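Teaching a Robot to Handle Plastic Bags by Remote Control

Posted 2026-03-17 in Teleoperation

A plastic bag weighs almost nothing, has no fixed shape and holds a grudge. If your robot can already stack blocks, congratulations, it is ready to be humiliated by a bin liner. These are the steps we follow at Teswood when we record bag demonstrations for the Garkine arm. They should carry over to any setup where a person drives and the robot remembers.

Before you start

You need a box of thin bags (buy more than 500, they tear), a gripper with soft pads, and an operator who slept. Clear a patch of floor wide enough to swing the bag without catching a table leg. Set the grip force to 35 percent. Higher than that and the fingertips punch through the film, lower and the bag leaves whenever it likes.

Step 1. Write down the task in one sentence

Ours reads: "Pick up the bag, lift it clear of the floor, shake it open, hold still." If your sentence has a second "and then" in it, you have two tasks. Record them separately.

Step 2. Drive it badly first

Do ten runs with recording off. The delay between your hand and the arm is small, but a bag will find it. Most new operators chase the bag as it drifts and end up stirring the air like soup. Move, wait for the plastic to settle, then move again.

Step 3. Grab more than you think you need

Come in with the fingers open, press lightly into the folds and close on a good handful. Pinching one neat layer looks elegant and works about as well as you'd expect. Gather a bunch across all the fingers and leave the rest of the bag to do what it wants, because it will. 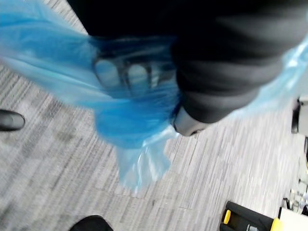
Step 4. Shake, but only twice

Two short strokes downward, wrist leading. A third one usually wraps the bag around the arm. If that happens, keep recording and unwrap it by remote. Recoveries are worth having in the set – the robot will get wrapped up on its own soon enough.

Step 5. Label the run right away

We use good, recovered and bin. Our first Gurkus policy was trained on 76 runs, all marked good by someone feeling generous, and it learned to hover over the bag with great confidence. Aim for 1000 if you have the patience, and change the bag's starting shape every time.

Step 6. Stop when you get annoyed

Annoyed operators jerk the controls, and the Mägi logger stores every twitch faithfully. Put the arm in its rest pose, save the session and go eat something.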